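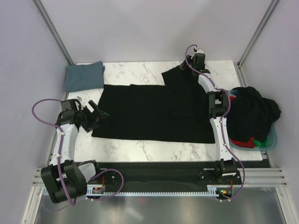 6 min read

The Sleeve Problem

By the time Nayeli Varela got the planner to load, the coffee had gone cold and Gerardo Sarmiento had told the whole story of his cousin's wedding, including the part with the goat, which he always saved for when he thought a person needed cheering up.

"It's going to stop at the sleeve again," she said.

"It might not."

"It has stopped at the sleeve since July, Gerardo."

The black shirt lay across the marble-patterned table between the two arms, and the one folded thing they had to be proud of, a gray-blue bundle, sat up in the corner where it was out of everybody's way. Nayeli had grown fond of that bundle. It was a little rumpled along the edges, but so was she, and it had the great virtue of being finished.

She had come to Pladen to write motion planners, and she had written a good one. It could slide both arms along their rail without ever letting them bump elbows, and it did this so smoothly that visitors tended to go quiet and watch, the way people do at an aquarium. What it couldn't do was know where a black sleeve ended and the rest of a black shirt began. The perception model, which everyone called Nam, would look down at all that darkness and give back an outline that wandered off at the shoulder like a man who has forgotten why he went into the kitchen. Then the planner, being polite, would wait for a better outline, and it would wait until somebody pressed a key.

"Read me the log," Gerardo said. He liked having logs read to him. He said it was the closest thing he got to radio anymore.

"Grasp left, pending. Grasp right, accepted. Sleeve confidence, low. Replanning." She scrolled. "Replanning. Replanning. It goes on like that 287 times."

"Poor thing."

"It isn't a poor thing, it's a loop with no exit, and I'm the one who wrote it."

Gerardo pulled his chair over -- he had a way of doing this that made it seem like the beginning of a long evening in somebody's yard -- and looked at the code with her for a while without saying anything. He had spent years pressing shirts in his mother's shop before he ever touched a computer, and he was shy about bringing it up around people with degrees, though Nayeli had been trying to get it out of him for months.

"You know," he said at last, "when the light in the back was bad, my mother never looked for the sleeve. She'd pick up the shoulder a little and let it tell her. A sleeve hangs one way and a body hangs another."

Nayeli took her hands off the keyboard.

"You want me to let it move before it's sure."

"Only a little. A couple of inches. You lift, you look again."

She thought about that, and about how carefully she had built the thing so that it would never move on a guess, and how pleased she'd been with herself for it. Then she opened the file and started taking out the wait. In its place she put a small lift and a second look, and a limit of five tries, after which it was to put the shirt down gently and ask for help. Gerardo read over her shoulder and approved especially of the word "gently," which was only in a comment and did nothing at all.

It was nearly dark out when she ran it. The log came up a line at a time, and she read it aloud without being asked.

"Grasp right, accepted. Lift. Looking." She leaned closer. "Sleeve confidence, low. Lift. Looking."

"Give it a minute," said Gerardo.

"Sleeve confidence, fair."

Neither of them spoke. Down the hall Austra Uibo was locking up the supply room, and they could hear her trying one key after another.

"Fair," Gerardo said. "My mother would have taken fair."

Nayeli saved the file, and then saved it again under another name, and went to see whether Austra had left any coffee in the pot.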